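Wenidwood Neighbors — Home & Laundry Help

How do you fold a soft tan T-shirt so it doesn't come out of the drawer a wrinkled mess?

Posted by diltau_mom

Okay, this feels like a silly thing to post but I'm stuck. I have a handful of really soft knit T-shirts (tan, mostly, I have a type) and they will not stay folded. I do the normal thing where you lay it face down, bring the sides in, fold it up from the bottom, and by the time I get to the second side the first one has already slid back out. Then it goes in the drawer looking like a dinner napkin somebody sat on.

My button-downs are fine. My husband's heavy work shirts are fine. It's just these thin slinky ones. They're 65 cotton and the rest is whatever makes them slinky, I threw the tag info out in March when I was feeling organized.

Things I have tried: folding on the bed (terrible), folding on my lap in front of the TV (worse), rolling them (they unroll), and one of those plastic flip boards, a Plollex I got at a yard sale. The flip board works if the shirt is perfectly flat before you start, but that's the part I can't do! By the time I get one sleeve smooth the hem has gone wandering off someplace.

I don't want to hang them because the shoulders get those little bumps. And I'm not ironing T-shirts, I refuse. Is there a trick to getting them flat in the first place? Does the table matter? We have a hard kitchen table and a carpeted floor and that's about it for space.

5 people found this useful

woolandthings

Hang them up. Get the velvet hangers, no bumps.

porchlight65

I know you said no hanging so I'll skip that part, ha.

The table matters a LOT. Get off the bed and get off the carpet. A bedspread grabs the underside of the shirt while you're smoothing the top side, so you end up with two layers going two different directions. On a hard smooth table the whole thing slides together and you can fix it with one little tug. I use my kitchen table and wipe it down first so I'm not picking up crumbs.

Second thing — quit trying to smooth it with the flat of your hand. I did that for years. You push a wrinkle from the middle over to the side, and then you push it back again, and all you've done is move it around. Pinch and pull instead. Take hold of a fold up near the shoulder with one hand, take hold of the cloth somewhere in the middle with the other, and ease them apart. Put it down, pick two new spots, do it again. It looks like you're making a bigger mess for the first couple of pulls and then all of a sudden you've got a shirt.

My order goes like this:

Dump it on the table and find the hem first. The hem is the easiest straight line on the whole shirt and once it's lying straight you know which way everything else is supposed to point.

Then find the shoulders and pull up away from the hem. Don't yank, the thin ones stretch.

Then check the sleeves. If there's a lump sticking out at the side it's usually a sleeve that got tucked under, or the side seam rolled over on itself. Reach under and pull it out before you do any folding, otherwise that lump ends up in the middle of your nice stack and it will drive you nuts.

If you can't tell front from back, look for the tag. On the slinky ones I can never tell by the neckline.

Once it's flat, fold it in thirds the long way and keep one hand on the side you already did. I've been known to put a can of soup on it. Fold the bottom up to the middle, then once more, and stand it in the drawer on its edge if your drawer is full enough to hold it up. Mine wouldn't stay standing until I quit leaving gaps, so I put a shoebox lid in there to take up the extra room.

Also take them out of the dryer while they're still a little warm. If they sit in the basket overnight you're going to be fighting them no matter what you do.

9 people found this useful

nedeljkovic_cleaners

We do wash and fold at Nedeljković and thin knits are the ones the new people complain about. I agree with the hard table. I'd only add that you shouldn't chase every crease. Get the hem and the side seams straight and let the small stuff in the middle go, it mostly settles under the weight of the pile. If you try to get it 100 percent smooth you'll be there all day, and we have over 100 pieces on a slow morning so I can tell you it isn't worth it.

And don't use fabric softener on these! It makes the slinky ones even slinkier. A lot of them will fold better after a few washes without it.

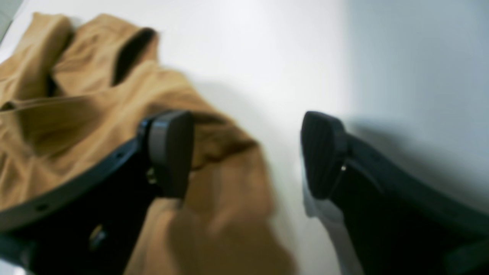
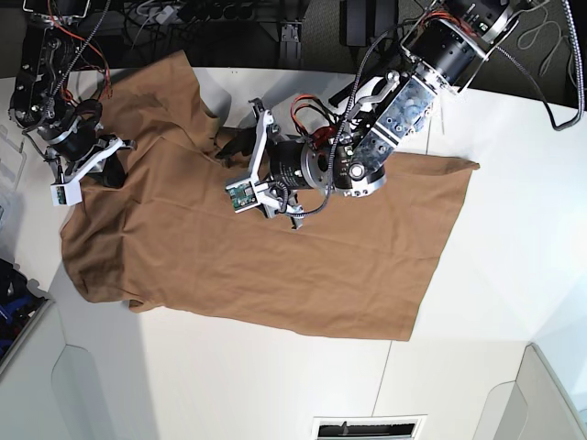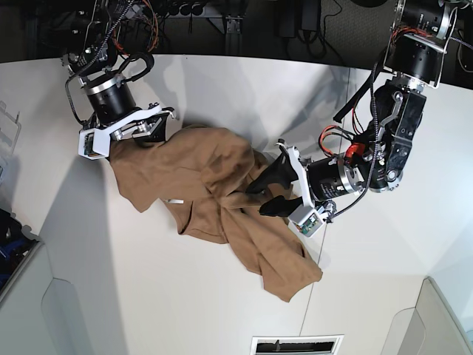
Tan cloth on a white tabletop, bunched up in loose, wrinkled folds.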